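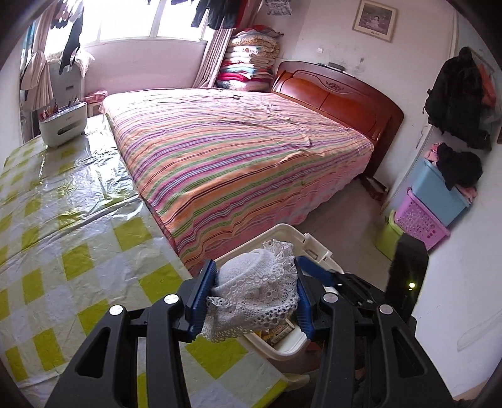
Minutes of the Plollwood Court Users' Group, 09/07/2026. The meeting opened with the minutes of the March meeting, which were agreed with one correction: the Uron mediation scheme covers small claims and boundary disputes, and does not yet take tenancy cases. Members were delighted to hear that the scheme will carry on for another year. A good part of the talk was about how to explain mediation to people who have never set foot in a court, and one member who has been writing the new leaflet wants to open it with a quarrel over household things, down to the white knitted piece with the ruffled, scalloped trim, as this is just the kind of item families fall out over after a death. The meeting liked this very much and asked for a draft in plain words.

Duty advice desk
The desk at Fasau now runs on both hearing days — a wonderful result after so long with only one! It saw 50 people in its first month. Most came about rent arrears and several arrived with no papers at all, so the desk would like the hearing notice to say clearly what to bring. Agreed to write to the court office with suggested wording.

Interpreters
Two hearings were put off for want of an interpreter. The court office has asked for requests to be sent in as soon as a date is fixed. It was felt that the form is hard to find and harder to fill in. Members will send their comments before the next meeting.

MacAulay Room
The MacAulay Room can be used for private talks between advisers and clients from next month. Everyone was very pleased. The door still does not shut properly and this has been reported again.

Leaflets
Agreed to print 500 of the mediation leaflet once the draft is approved, with 50 held back for the library. Large print copies to be priced separately.

School visits
3 schools have asked to come and watch a morning list. The mock hearing in March went down so well that all of them would like one too. Two members offered to help with the script.

Any other business
Bus times outside the court have changed and the website needs updating.

Date of next meeting to be sent round by email.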